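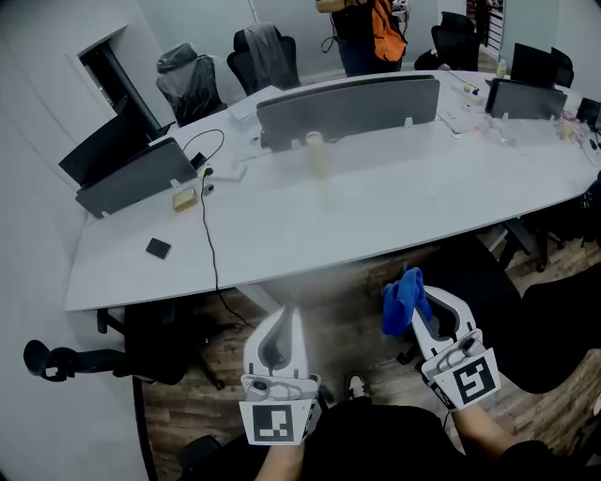
Skenutis finger comparison, November

Bench notes from comparing two finger sets on the Skenutis hand-held gripper: the stock Millitz fingers and a softer set cast by Ramesh Nautiyal. Each set did 82 cloth picks, operator seated, left and right hands in use.

White curved fingers on both units, the right one closed on a blue cloth. Each base carries a square black-and-white marker for pose tracking.

Stock set: 6 dropped cloths, all on thin folds. Soft set: two, but slower to release. Marker tracking was lost most often when the wrists crossed. Yara Nimri has the full log, nearly 399 MB. Rigid objects are next.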